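2024-06-14
Workshop book, soft goods bench

Started late, courier turned up with the Jorano returns before the kettle was on. Cleared the long bench, put the zips and the offcuts back under the stairs. Whoever had the good snips last, they go on the hook by the overlocker, not in the button tin.

Job for today is the pet harnesses. Job number 2427, the Grastamora lot. They want mending, washing and grading before they go back out on the rack, and they want it done cheap. Gerardo Belmonte has the list, I've got the thread.

General state of them: dirty at the belly, hairy everywhere, mostly sound at the webbing. Dogs are hard on the binding. Cats too I suppose but I've yet to see a cat harness that looked like it had been worn for longer than an afternoon.

Order of work, same as last October:
- do up every buckle before anything goes near water
- lint roller, then the stiff brush on the mesh, outside first, then turn it
- tug test on every strap, both ends
- tag the repairs with a safety pin and a bit of masking tape, write on the tape BEFORE you stick it
- wash, dry flat, grade

Gerardo skipped the tape step last time and we had a pile of pinned harnesses with no idea what the pins were for. Not doing that again.

Brush notes. The stiff one is fine on webbing, too harsh for fine mesh, it lifts the knit. Swapped to the old nail brush. Slower but no fuzz. Get another nail brush.

Now the blue and orange one. Royal blue body, bit of a sheen to it, orange strap, orange trim. Mesh panel is the striped sort, blue and white on the diagonal, tiny holes in it. White lettering on the blue. Line of stitching across the blue panel puckers a bit where the seam pulls in. Noted on the card as "pucker, cosmetic?" and put to one side for Gerardo to have a look at becuase I go back and forth on these. Pucker on a panel seam doesn't bother a dog. Pucker on a strap anchor is another matter.

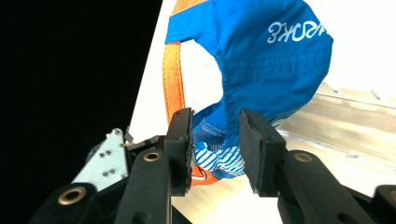 Is it worth unpicking a puckered seam on a harness like this?

Only if the seam carries load or the pucker makes a ridge on the side that sits against the animal. Otherwise leave it, every unpick puts a second row of holes in the cloth and a slick woven shows them forever.

Wrote that on the card so we stop having the same talk every batch.

Thread. Orange is the problem. What we have is the Turkov bonded poly, reel 3526, and it's a yellower orange than most of the trims. Ok on the inside, looks like a mistake on the outside. The strap on the blue one is more of a reddish orange so the Turkov would stick out a mile. Its edge stitching I'd leave alone anyway. For visible binding repairs go white, lots of these have white stitching on the binding to begin with and it reads as deliberate. Royal blue we're fine for, nearly full cone.

Needle: size 90 for binding onto mesh, 100 once there's webbing in the sandwich. Broke one on a folded strap end before lunch. Found both bits. If you break one and can't find both bits the piece doesn't leave the bench, goes in the red tub until it's been gone over with the magnet. These go on animals.

Tension on the old machine is wandering again. Top dial wants to be a hair looser than the pencil mark. Cleaned under the feed dogs, felted solid with hair under there, disgusting. Better after. Oil it monday-style, ie properly, not one drop and a prayer.

Binding. The usual fault is the corner under the mesh, where the binding turns and whoever sewed it let it run off the edge. Peels back and the mesh starts to ladder. Fix: clip it down with two clips, don't pin thru mesh, walk the first stitches by hand wheel, back tack, then sew. Did a test on a scrap first at stitch length 3, looked good. Shorter than that and it perforates the mesh like a stamp.

Colour run test. Damp white rag, rub the inside of a seam, count to 50, look at the rag. Bright blues and reds are the ones to watch. A dark one from the returns bag bled all over the rag so that gets washed on its own, in the bucket, cold. Anything with white in the mesh gets tested no matter what it looks like.

Wash: cool, mesh bag, gentle, the unscented liquid. No softener, it stops the mesh breathing and the webbing goes slippery in the sliders. Yap want theirs line dried in shade and I think that's right for all of them, the dryer curled the binding on the tan ones and I had to steam it out. Steam only, iron never touches the printed lettering.

Hardware. Plastic side-release buckles: click, pull, twist, click again. Any white stress mark at the prongs, replace the pair, don't mix halves from different makers even if they go in. Sliders with a burr, file it or bin it. Grit in the D-ring welds comes out with the toothpick.

Grading, so it's written down somewhere:
A = clean, no repair or repair you can't see
B = clean, visible repair, sound
C = training or bath time only, sell by the tub
Scrap = strap anchor gone, mesh torn across the grain, or smells after two washes. Keep the buckles.

Gerardo reckons faded should be B. I say faded is A if it's even. Left it with him.

Sizing labels are mostly washed out. Measure girth with the strap at its shortest and then at its longest, write both on the tag in cm. Don't guess from the look of it, they go all shapes when there's nothing inside holding them open. I stuffed one with a rolled tea towel to check the leg holes sat even and it worked well enough that I'll do it for all the soft ones.

To get: nail brush, reddish orange thread if the shop has it (take a strap along to match, not a phone photo), 100 needles, masking tape, more of the small clips.

Left on bench: returns bag half sorted, bucket soaking, two B's waiting on binding. Machine is threaded white. Iron off, checked twice.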